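Progress report, second period
Two-handed handling of light furniture: comparison of end effectors and controllers
Submitted to the Irnmont fund by the Harka project

1. Where we are

The work in this period was the comparison of end effectors for the table-moving task. At the end of the first period we had both arms running and had agreed with Irnmont on what would be compared: the Jallia parallel grippers we started with, and the Horobets five-finger hands that were listed as an option in the proposal. We also said we would try two ways of controlling the pair, and settle on one before starting on the longer runs.

The gripper comparison is finished. The controller comparison is finished for lifting and partly finished for carrying. The camera work is behind, for reasons given in section 4. Spending is on plan except for one item.

2. Grippers

Both sets of end effectors were tried on the same task: approach the short end of a table, take hold of it near the two corners, raise that end by a small amount, hold, and set it down again. We kept the task small on purpose. Lifting one end brings out most of the problems we care about, and a dropped end does little damage.

The Jallia grippers did well when the approach was accurate. With the jaws open all the way they have very little room to spare on a tabletop, so an error in height of a few millimeters puts one jaw into the front edge and pushes the table away. When that happens on one side only, the table turns and the other gripper loses its place too. Most of the failed runs with the Jallia pair went this way. Once closed, they hold firmly and do not slip, and they need no adjustment during the lift.

The Horobets hands were harder to set up. Each hand has to be calibrated finger by finger, and in the first week we were recalibrating every morning. We then changed the warm-up routine, and the calibration has held since. The hands accept a much wider range of approach heights. The fingers go under the board first, and the index finger then comes down over the front edge. If the hand is a little low, the index finger simply travels further.

We tried several grasps before choosing this one. A full wrap with all the fingertips on top gave more force but took longer to form, and it often left one finger caught on the edge. A flat palm with no finger on top was quick, but the table could slide toward the robot when the end was raised. The grasp with the index fingertip on top and the rest of the hand beneath is the one used for all the runs reported from here on.

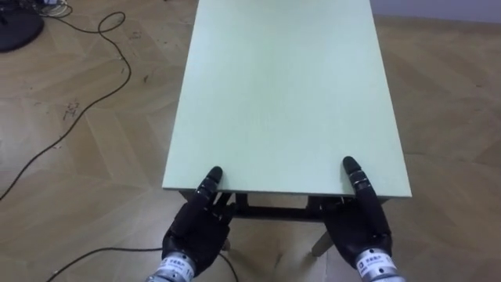

Hemant Kaushik read this section in draft and disagreed with part of it. In his view the comparison is not fair to the Jallia grippers, which were tested with the short jaws they came with, and a longer set would take away most of the edge collisions. He also asked whether a light press from one fingertip is enough once the table has to be turned, when the load moves to one hand. He would like both points tested before the parallel grippers are ruled out.

We agree with the first point in part. Longer jaws would help with the approach, but they would also put more bending load on the wrist, and the wrist mount is already the weakest part of that setup. We have asked for a price on a longer set and will run a short repeat if it can be done within the current budget. On the second point we have no data yet. Turning is in the plan for the next period, and we have moved it ahead of the doorway task so that the answer comes early.

3. Controllers

Two controllers were compared, both with the Horobets hands. In the first, each arm follows its own planned path and the two are kept together by timing only. In the second, one arm leads and the other adjusts to the forces it feels through the table.

The timing-only controller is simple and was running within a day. It works for a straight lift. The trouble starts when the hands are not level at the start, because the difference stays in for the whole motion and the table is twisted between them. The joint torques show this clearly even in runs that we scored as successful.

The leader and follower controller took most of a month to get right. Early versions shook at the moment of contact, and we had to lower the gains twice and add a short pause after the fingers close. In its present form it corrects a height difference within the first part of the lift. It is slower overall. We have chosen it for the rest of the project.

Across both end effectors and both controllers we logged 965 lift attempts. The full log, including the runs we stopped by hand, has been shared with Irnmont in the usual folder. Runs stopped by hand are counted as failures.

4. Cameras

The plan was to compare the head camera alone against the head camera with one on each wrist. Only the first half has been done. The wrist cameras came with a bracket that does not fit the Horobets wrist unit, and the replacement brackets took seven weeks to arrive. They are now here but have not been mounted.

The head camera alone is good enough to find the near edge and both corners. It is less useful once the hands are in position, as the fingers that matter most are under the board and cannot be seen from above. At present we rely on finger position and motor current to decide whether the grasp has formed. This gives a wrong answer when a finger closes on the rail under the table and reads it as contact with the board. We expect the wrist cameras to help with this, but we would not promise it.

5. Budget

The one overspend is on spare parts for the hands. We had set aside too little for finger links and tendons, and the difference is up to $3000 for the period. We propose to cover it from the travel line, which has not been used. No additional funds are requested.

6. Next period

Mount the wrist cameras and complete the camera comparison.
Test turning the table with one end raised, using the chosen grasp and controller.
Repeat a small set of lifts with longer Jallia jaws, if the price allows.
Begin carrying over short distances with a person at the far end. The safety review for this has to be signed first - the form was sent to Irnmont in May and we are waiting for it to come back.

The doorway task moves to the period after that. Please let us know if the change of order is a problem for your own reporting.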